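5.3 Recording a two-arm task by remote control

This section covers recording demonstrations in which both arms handle loose objects. The flower arranging task is used throughout. Complete section 5.2 (homing and rail check) before you start.

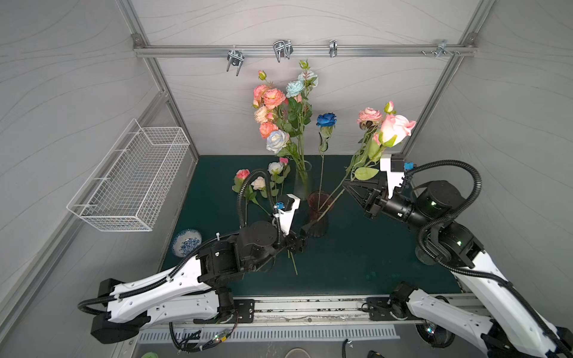

Two-arm cell with the flower task in progress.
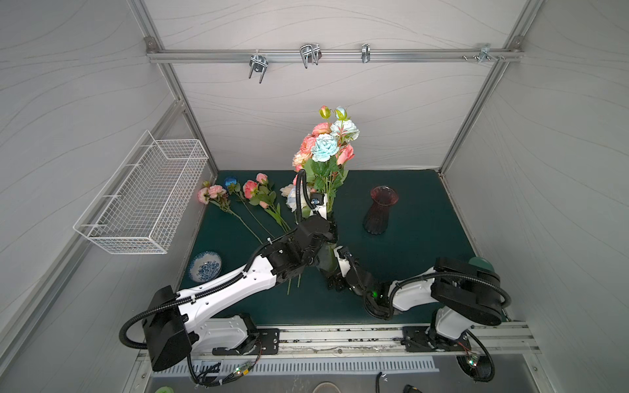 Page last changed: November 29, 2019 (É. Rivadeneyra)

5.3.1 Before you begin

You need:
– the Gundurow cell with both arms homed
– the Sterberg hand controllers, left and right
– the Prata recording software, open on the operator station
– artificial flowers with long stems, in several colours
– two glass vases of different heights

CAUTION: Do not put water in the vases. The arm bases and the boards along the front rail are not sealed against spills.

CAUTION: Keep hands and loose sleeves out of the cell whenever the controllers are live. The arms follow the controllers without delay and do not stop for an obstruction below the force limit.

5.3.2 Setting up the table

1. Set both controllers to HOLD.
2. Wipe the tabletop. Dust and leaf fragments reduce grip on the vase bases.
3. Stand the vases on the centre or right half of the table, within reach of both grippers.
4. Lay the loose flowers flat on the left half. Leave the stems where a gripper can close on them from above.
5. Check that each cable sleeve can travel with its arm through a full wrist turn. A sleeve that catches on a hook or flower will pull the wrist off line and spoil the recording.
6. Change the flower positions between recordings. A task file in which every stem starts at the same point will train poorly.

NOTE: The wall basket and the hooks on the rear rail are not used in this task. They may stay in place, but should not be moved partway through a session.

5.3.3 Matching the controllers to the arms

1. Sit facing the cell with one controller in each hand.
2. Move each controller until its outline in Prata overlaps the outline of the matching arm.
3. Hold still until both outlines turn solid.
4. Release HOLD on the left controller, then on the right.
5. Open and close each trigger once. The grippers should follow through their full range.

If an arm jumps when HOLD is released, set HOLD again and repeat from step 2. If it jumps a second time, run the Kinon offset routine (section 7.1).

5.3.4 Recording a demonstration

1. Press the left pedal to start recording.
2. Pick up a stem with either gripper. Close on the stem itself, below the lowest leaf. Gripping a bloom will deform it.
3. Lift until the end of the stem clears the rim of the vase, then lower it in.
4. Open the gripper slowly and back away along the line of the stem. Leaves tend to catch on the fingers if the wrist turns during release.
5. Where a vase needs to be steadied, close one gripper on its middle and work with the other arm. Use the soft grip setting for glass.
6. Carry on until the arrangement is complete, then return both arms to rest.
7. Press the left pedal again to stop.

Move at a steady pace. Pauses longer than 2 seconds are marked in the file and can be trimmed later, but sudden corrections cannot. If a flower is dropped inside the cell, pick it up with the arm and continue – recoveries of this kind are useful and should be kept. If it falls outside the cell, stop and discard the file.

Do not cross the arms. Where one arm must reach past the other, bring the nearer arm back first. Prata sounds a tone when the wrists come too close together, and recording stops if the tone is ignored.

5.3.5 Saving and labelling

1. Play the file back at normal speed and check that both wrist views are clear.
2. Mark the file KEEP, TRIM or DISCARD.
3. Enter the operator code and the vase used.
4. Press Save. Files not saved are erased when the cell is powered down.

A full task set is 200 files marked KEEP. Operators should change over after 23 recordings, or sooner if their hands are tired.

5.3.6 Faults

E57 – Gripper did not reach commanded width. Look for a leaf or stem caught between the fingers. Set HOLD before clearing it.

Arm lags behind controller – Close any other program running on the operator station, then match the controllers again.

Vase slides when a stem is inserted – Lower the stem more slowly, or steady the vase with the free arm as in 5.3.4, step 5.

For recording by hand guiding, with the motors released, see section 5.4.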